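Jobs > Warehouse and Packing > Treluscombe

Posted in January by the floor lead, Kutumen Linen and Socks

Search jobs | Saved | My alerts | Sign in

Folding and sorting people wanted, Treluscombe (two jobs, casual to start, permanent if we get along)

Hi! I run the folding floor at Kutumen and I'm writing this ad myself, because the last one came from an agency and made us sound like a bank. We wash, sort, fold and box socks, tea towels and small linens for hotels, hospitals and a couple of hiking outfitters. On a big day 2,518 pairs go out the back door, and every one of them has been matched by a person. We're in the long brick building on Dendside, past the tire place, and you can smell the dryers from the bus stop (it's a nice smell, most people like it).

I need 2 more people, and I want to tell you properly what the work is, as it's changed a fair bit over the past year.

We used to have everybody folding for the whole shift. Then we put in a Zakharchenko sorting line, which reads the tags and drops things into bins by colour and size, and that took away the job most of us hated. It also took away the job a few of us quite liked, and I won't pretend that went down smoothly. No one was let go. Some people moved over to checking and repairs, one went to dispatch, and a couple retired a bit earlier than they'd planned and told me what they thought on the way out. Fair enough too.

Now we're working on the folding itself. Socks are a pain for a machine. They stretch, they curl, they stick to each other, and a heel never lands the same way twice. So part of each shift is spent at the teaching tables, where you handle socks through a pair of hand-held grippers and the cameras and sensors record how you did it. You pick one up, lay it flat, fold it, tuck it in a tray, next sock. It's fiddly for the first week and then your hands sort of get it. I was hopeless and now I'm decent!

What a shift looks like:

Start at 6:30 am, finish at 2:30 pm, with a half-hour lunch and two short breaks, all paid. Two hours at most on the teaching tables, in blocks, so your wrists get a rest. The remainder is matching pairs, checking what the line has sorted, pulling out anything with a hole, and packing. We swap around, and the roster goes up on the wall by the kettle.

What I'm after:

Someone patient who doesn't mind doing a small thing over and over and doing it well. Good enough eyesight (glasses fine) to tell navy from black. You don't need any experience with robots or computers. You do need to speak up when something feels wrong, whether that's the machine, the table height or me. If you've worked in a laundry, a sewing room, a cannery or a daycare you'll probably fit right in.

You'd be joining a site of 71 people, and all kinds of ages. 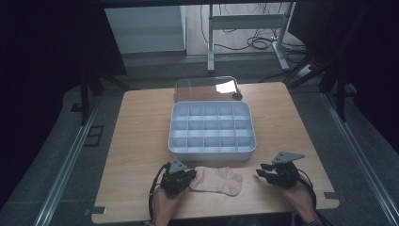 Teaching table, sock and tray. You'd be wearing the grippers.

A few things people asked me last time. Yes, the recordings are used to train the folding machine. They stay tied to a station number and we don't use them to rate how fast you are — that's written into the site agreement and I'll show you the page. Yes, the machine may end up doing a good share of the plain folding. I can't tell you when. When it does, the plan is that folders move to checking and looking after the cells, with training on paid time, and the pay rate doesn't drop. You're welcome to ask me hard questions about it at the interview.

Teaching blocks get a small loading on top of the normal rate. Boots and aprons are supplied. Parking's free but tight, and the 269 bus stops right out front.

To apply, drop a resumé at the front office on Dendside any time before 3 pm, or send it through the apply button with a few lines about yourself. No cover letter needed. If you'd like to look around and try the grippers first, say so and I'll find you a spare half hour — closed shoes please, and tie your hair back if it's long.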